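**23/04/2025, bench two, cube task, teleop**

Naima wants the cube set finished before the Prismont people come back to us, so I spent the day reading through what we have and driving a few more. Writing this down while I'm still annoyed, because I was annoyed in the same way last month and have no notes from it.

State of play: 3,546 demonstrations on the drive for the whole Erraji job, of which 1,193 are meant to be this task (cubes, box with handle, white cloth). The summary sheet calls all of them "good". I don't believe it. The sheet marks a demonstration good if the operator pressed the green key at the end, and the operator presses the green key when the operator wants to go home.

I pulled 100 at random and watched every one through. It took the whole morning and most of a pot of tea. I'd throw out anything where the fingers close, open, wander off and close again before the lift. Wael wouldn't. His view is that recoveries are useful and the policy should see them. Mine is that a recovery is useful if the operator knew what went wrong. Half of these look like someone poking at a cube until it gives in, and I don't see what a model learns from that except to poke.

We've argued this before. He is coming round on the ones with three or more attempts. I'm coming round on nothing yet.

## Wrist view

My bigger complaint is with the view we ask people to drive from. The operators are told to use the wrist view for the final approach and the overhead for everything else. Fine on paper. With the fingers spread, the hardware takes up most of the bottom of the picture, and the long bar on the left finger runs across the lower part of the box and on under the green cube. If you're new, you have no idea how far the bar is from the cloth. Naima says you get a feel for it. I've had a good few hours on the controller and I would call it guessing with confidence.

The green cube is the easier of the two to line up. It's the larger, and when it sits between the fingers you can see how it is turned, so you can match the wrist to it before going down. Blue is just past it with only a narrow strip of cloth between them, and I don't like how we lay that out. Go for the green with the fingers this far apart and you have to think about the blue all the way down. Most operators don't, until they nudge it.

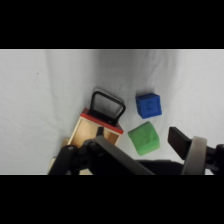
## Things I tried

1. Driving at half speed. Smoother to watch, longer files, and I still hesitated in the same place, about a cube's width short of the grasp. Slowing down stretches the hesitation out. If we train on these we should expect a robot that stops to think above every cube, and then somebody will write in the report that it is being careful.

2. Hand guiding, arm in free mode, holding it by the forearm. Much nicer. You can get your head down beside the cloth and look along the fingers. The trouble is my sleeve. The overhead view is full of my arm for most of each run and we would have to drop it or mask it, and I don't trust the mask script from Grollanero since it ate part of the gripper last time. Wael likes hand guiding a lot. He also isn't the one who has to clean it up.

3. Straight-in approach on the blue with the fingers nearly together, to see how late I could leave the alignment. Looking along them, the tips meet just below the cube and you lose its lower half behind them. I could judge left and right well enough. Depth, no. The shadow on the cloth to the left of the cube was the best cue I had, and a shadow is a poor thing to hang a method on when we're supposed to be moving this to the Wuvside bench, which has different lamps. The side of the gripper also gets very close to the red top of the box on this line. There's a gap, but I wouldn't want to rotate the wrist there, and I bet someone will. 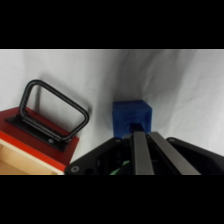

4. Same approach, overhead view only, wrist view switched off. I expected this to be hopeless and it was merely bad. Two clean grasps, then one where I came down on top of the cube and had to stop. Worth repeating with someone who hasn't driven all day.

## The handle

The handle on the box belongs to the next task and nobody has asked for it in this one. I'd still like it noted that it is a magnet for operators. Out of the 100 I watched, several drift towards it at the start for no reason I can see, then turn back to the cubes. My guess is that these people did handle sessions first. It's a guess. But if the drift is in the data then it will be in the policy, and we'll spend May wondering why the arm leans left.

Asked Naima if we could take the box out for the cube runs. She said no, Prismont want the same layout for both tasks so they can compare. I said compare what, since the two tasks share a cloth and not much else. She said to put it in the notebook, so it's in the notebook.

## Numbers, for what they're worth

Wael ran his retry filter over the 1,193 this afternoon and it flags 212. I opened a handful of the flagged ones and agreed with most. I also opened a handful of the ones it passed and found one with a plain double grab, so the filter misses things when the fingers don't open all the way between attempts. He's going to lower the opening threshold. That'll flag more, some of them wrongly, and then we're back to a person watching.

I don't want the success rate from last week's policy quoted to Prismont until we know what it was trained on. It was tested on the same bench by the same two people who recorded most of the data, with the cubes put down more or less where they always put them. Wael thinks I'm being harsh. Possibly.

## To do

- Wael: new threshold on the retry filter, rerun, send me the list of files, without deleting any.
- Me: watch the flagged ones in full. Split into "recovery" and "poking". Ask Naima to do the same list without seeing mine.
- Put more cloth between the green and the blue for at least one batch and see if the nudges drop.
- Ask Wuvside what lamps they have and whether we can borrow one.
- Change the green key so it asks for a reason when there was more than one grasp. Wael says operators will hate it.
- Sleeve: try hand guiding from the far side of the bench, once, before giving up on it.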